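Visit notes: Kahraman open afternoon, Skerkumton

I went to the Kahraman open afternoon in Skerkumton in January, mostly to hear Musyoka Mussa talk about the Ollano study. Doors opened at 2 and the talk started late - the projector needed a different cable.

The question

Ollano asks how much a robot arm can learn about clearing a table when no robot is used to record the training material. People carry a hand-held gripper into ordinary kitchens and clear up with it. A camera on the tool records each grasp, and a policy is trained on the recordings, then run on a fixed arm in the lab.

Mussa's group compared two ways of collecting. One set came from a single lab kitchen, with the objects laid out the same way each time. The other came from six homes, with whatever was on the table. Both sets had the same number of recordings.

What they found

The policy trained on the homes did better on tables it had not been trained on. The lab set won only on its own table. Most of the remaining failures were with thin, soft things. The arm would close just above a napkin or a flat wrapper and come up with nothing.

Mussa spent a while on clutter from one of the homes. A foam fruit sleeve lies over a paper cup on its side, with a crumpled napkin close by and an orange wrapper flat on a patterned tablecloth. The group scores overlapping objects separately, as the first grasp often moves the second object.

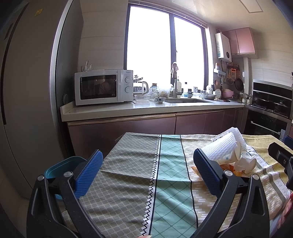 Hands-on session

After the talk we could try a Surkix gripper at one of two benches. It is heavier than I expected, and my wrist was tired after a few minutes. The trigger has a long pull. I kept squeezing too early, and the student at the bench told me to wait until both pads were level with the object.

I asked Mussa whether tired operators make worse data. They have not tested it yet, but sessions are kept short. The write-up is still in draft, and the recordings will be shared when it is done.

Parking is behind the building. The café closes before the talks end.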